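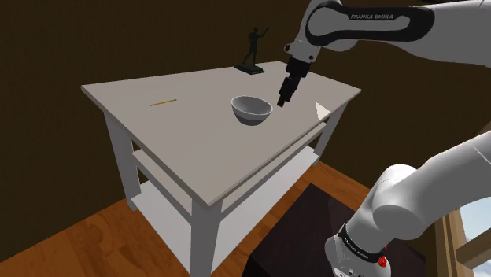
# Vonero 水性家具ペイント(つや消し)

Dronbergの塗料棚でいちばん場所を取っているのが、このVoneroです。最初は試しに白だけ仕入れたのですが、店の作業台で古い引き出しの前板を一枚塗ってみたら、スタッフみんなが順番に触りにくるほど手ざわりがよくて、結局全色そろえることになりました。さらっとしているのに粉っぽくない、あの感じ! 塗ってしばらく置いた面をなでると、石けんの表面みたいにすべすべしています。

家具のための塗料なので、壁用よりもきめが細かく、乾いたあとの膜がしっかりしています。小ぶりのサイドテーブルや椅子、本棚、額縁、引き出しの中まで、手の届くところにあるものならたいてい塗れます。屋外に置きっぱなしのベンチや、水がかかり続ける洗面台の天板には向きません(ここは後ろの「向かないもの」でもう少し書きます)。

## 基本の情報

| 項目 | 内容 |
|---|---|
| 種類 | 水性・つや消し・屋内用 |
| 色数 | 8色 |
| 小缶の価格 | 1,029円(税込) |
| うすめ液 | 水(足しすぎないこと) |
| 道具の洗浄 | 乾く前なら水とせっけん |
| 塗り重ね | 2回が標準、濃色の上に白なら3回 |
| 使用できる室温 | 10℃以上 |

小缶で、サイドテーブルひとつの2回塗りがおおよそまかなえます。下の棚板まで裏表しっかり塗りたい方、脚の多い椅子を塗りたい方は、大缶のほうが安心です。途中で足りなくなって買い足すと、製造時期のちがいでわずかに色がずれることがあるので、大きな面を塗るときは最初にまとめて混ぜてしまってください。

## 色のこと

白が三種類あります。これが本当にいいんです!

**ミルク**は黄みのある白。古いパイン材の家具や、籐のかごと合わせるとしっくりきます。夜、電球色の照明の下ではかなり温かく見えるので、すっきりした白がほしい方はほかの二つをどうぞ。

**チョーク**は灰色をほんの少し含んだ白です。壁紙が真っ白なお部屋だと、家具の輪郭がやわらかく浮いて見えます。店で一番出るのがこの色で、迷ったらチョーク、と言い続けています。

**スノー**は青みのある明るい白。北向きの部屋だと冷たく感じることもありますが、窓辺に置く小物の棚には気持ちのいい色です。

残りは、オートミール、セージ、くすんだ水色の「リバー」、れんが色の「テラ」、それから黒に近い紺の「ミッドナイト」。セージは2月の入荷分から少し顔料の配合が変わり、前よりも灰色寄りになりました。以前のセージで塗った家具に塗り足す場合は、見えない場所で必ず比べてください。個人的には今のセージのほうが好きです。植物の葉の隣に置いても喧嘩しません。

画面の色はどうしても実物とずれます。塗り見本の紙片を店頭に置いていて、郵送もしていますので、注文前にぜひ一度、家の中の実際に置く場所で見てみてください。朝と夜で別の色に見えるはずで、それを見比べるのも楽しい時間です。

## 下地づくり

仕上がりの差はほとんどここで出ます。塗る時間より下地の時間のほうが長いくらいでちょうどいいです。

1. 取っ手や金具を外し、ねじと一緒に袋に入れておく。
2. 台所用の中性洗剤を薄めた水で全体を拭き、そのあと水拭きをして、完全に乾かす。
3. 細かめの紙やすりで、表面のつやが消えるまで軽くこする。
4. 削り粉を固く絞った布で拭き取る。
5. 必要なら下塗り材を塗る。

下塗り材は、同じ棚に並んでいるFakirの水性プライマーをおすすめしています。白木に濃い色を塗るだけなら省いてもかまいません。節のある木に白を塗る場合と、つるつるした化粧板に塗る場合は、省かないでください。節のやには、塗った直後はなんともなくても、ひと夏越したころに黄色いしみになって出てきます。店の看板でやりました。

やすりがけはむきになって木地まで出す必要はありません。指でなぞって、かすかな引っかかりが感じられたら十分です。

## 塗り方

缶を開けたら、底からゆっくり混ぜます。振ると泡が入って、その泡が塗った面に小さな穴になって残るので、平たい棒で底をこそげるように混ぜるのが一番です。

はけはStukerの斜めカット、やわらかい合成毛のものを合わせてみてください。毛先がよくまとまって、脚の角や棚板との取り合いがすいすい塗れます! 広い天板だけは、目の細かいスポンジローラーが早くてきれいです。

順番としては、家具を逆さにして脚と裏側から。起こしてから棚板、側面、最後に天板です。塗料ははけの先三分の一くらいまで含ませて、缶のふちで片側だけしごきます。一度に厚くのせず、薄く伸ばして、塗ったところをあまり何度もなで返さないこと。乾きはじめた場所にはけを戻すと筋が残ります。

15分もすると表面のつやが引いて、乾いたように見えてきます。ここで触りたくなる気持ちはとてもよくわかるのですが、重ね塗りはひと晩おいてからにしてください。一回目はたいていむらだらけで、がっかりする方が多いところです。大丈夫、二回目で見違えます。この二回目のひとはけ目が、Voneroを使っていて一番うれしい瞬間です。

重ね塗りの前に、使い古した紙やすりでさっと表面をなでておくと、仕上がりがぐっとなめらかになります。

## 乾いたあとの扱い

触って乾いていても、膜が芯まで固まるには時間がかかります。数週間は重いものを置かず、置物や花瓶の底にはフェルトを貼っておくと跡がつきにくいです。陶器の器は高台のざらつきで意外に傷をつけるので、引きずらずに持ち上げて動かすようにしてください。

ふだんの手入れは乾いた布で。手あかが気になったら固く絞った布で拭いて、すぐに乾拭きします。メラミンスポンジは使わないでください。つや消しの面がそこだけ光ってしまい、元には戻りません。

飲み物をよく置くテーブルには、天板だけでも透明の保護仕上げを重ねておくと、輪じみの心配がだいぶ減ります。保護仕上げにはつや消しと半つやがあり、半つやにすると白は少しだけ明るく、ミッドナイトはぐっと深く見えます。ミッドナイトの半つや、すごくきれいです。

## 向かないもの

- 屋外に置く家具、浴室の棚
- シリコン入りのつや出し剤を使い続けてきた家具(塗料をはじきます)
- ろう引き、オイル仕上げのままの木(先に落としてください)
- 鍋を直接置く台、暖房器具のカバー
- 食べ物がじかに触れる器やまな板

ろうが残っているか不安なときは、目立たない場所に水を一滴落としてみてください。玉になって転がるようなら、まだ残っています。

## 保管と処分

残った塗料は、缶のふちを拭いてからふたをしっかり閉め、凍らない場所に置いてください。一度凍ると粒が出て、混ぜても戻りません。残りが少なくなったら、小さなガラス瓶に移して空気の量を減らすと長持ちします。瓶には色の名前と塗った家具を書いておくこと! 白が三種類並ぶと、もう見分けがつきません。

流しには捨てないでください。少量なら新聞紙に塗り広げて乾かし、お住まいの地域の分け方に従って処分できます。

## 一緒に使うもの

- Stuker 斜めカットばけ(中)
- Fakir 水性プライマー 白
- 細目・極細目の紙やすり
- Vonero 透明保護仕上げ(つや消し/半つや)
- 混ぜ棒、ふた付きの小瓶

はけは使い終わったらすぐ、根元までよく洗い、毛先を整えて寝かせて乾かします。瓶に立てて乾かすと水が根元にたまり、毛が抜けやすくなります。

## 在庫について

小缶は全色、店頭にあります。大缶はチョークとミルクを常備、ほかの色はお取り寄せです。テラの大缶は入荷が遅れがちなので、塗る日が決まっている方は早めに声をかけてください。塗り見本の郵送は、注文欄の備考に希望の色名を書いていただければ一緒にお送りします。

最終更新:2023/06/30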